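Concrete counter, month two

We're 2 months into the rental and I've stopped fighting the concrete counter. It stains if you look at it, so I flattened a couple of boxes and put them down beside the stove. They catch the oil and I swap them when they get grubby.

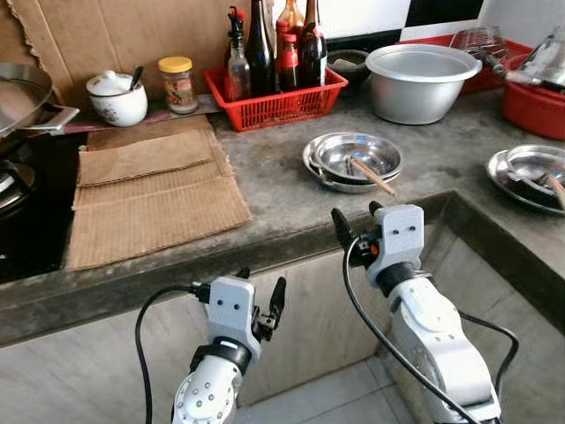 The sugar stays at the back, where I can reach it while the kettle's on. I did ask Heino Stankevičius about sealing the slab. He quoted me 38 dollars for a tin, plus a weekend of not cooking, so that can wait until January.

Next job is the grout on the floor tiles. I've got an old toothbrush and some bicarb set aside for it.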